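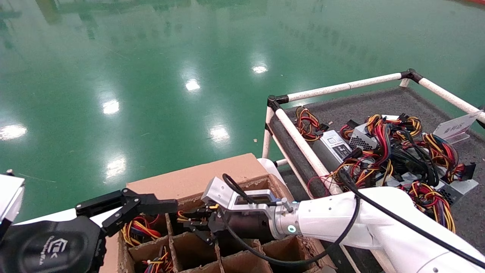 Parts bin and divider box, green floor, Tesovside hall

Floor and Parts Bin Check - Tesovside
Done by: Alper Gezer
Month: August
Started: 7:30 am, before the benches got going

I do this walk-through once a month and write it up as I go, so excuse the rambling. OK means OK. Fix means I'd like it sorted before the next check.

FLOOR

Surface sound, no lifting or cracks - OK
I still love this floor! The green epoxy has kept its gloss and you can see the ceiling lights in it.

Swept - Fix (minor)
A few tiny specks of debris on the green near the bin. Nothing you'd trip on, but a quick go with the wide broom would do it. Please use the soft one, the stiff one leaves marks.

Slip risk - OK
I walked it in my ordinary work boots and had no trouble. If you mop, put the wet floor sign out, even at lunch.

POWER SUPPLY BIN

Frame and corners - OK
White PVC pipe with black connectors at the corners. I gave the rail a good shake and it didn't budge. The pipe is a bit speckled and worn looking, but that's only looks.

Padding on the left rail - OK
Long black bar on the inside, still doing its job.

Base lining - OK
Grey and carpet-like, kind to the casings. Vacuum it next time the bin is emptied (I know, I know, it never is).

Cables tidy - Fix
Right, this is my big one. The red, yellow, orange and black leads are bundled into loops, but the loops have all got into one big tangle, and there's a thin red wire wandering off towards the left rail. That's how connectors get yanked. Could whoever is on the Kragh bench tie each bundle on its own? There are some 73 ties left in the drawer, so go wild.

Units sitting flat, not stacked - Fix
Keep the power supplies to one side and the leads to the other. I'd like to lift a unit out without half the bin coming with it - my back has opinions about this.

Sign card upright - OK
White tent card, red and dark printing in Chinese, at the back right corner. Leave it there please.

CARDBOARD DIVIDER BOX

Condition - Fix
The compartment walls have gone rough and torn along the top. Swap it for one of the new Akix boxes on shelf 5.

Position - Fix
It's right up against the front of the bin. Shift it along so you can stand square to the bin when you're lifting.

Back flap - Fix
Standing up behind the grid. Fold it down or trim it off, sleeves catch on these.

STILL TO DO

Ask Drallura about more PVC corners, we're down to 6 spares.
Find a lidded tub for loose leads.
I'll have another look at the bin once the cables are done.

Alper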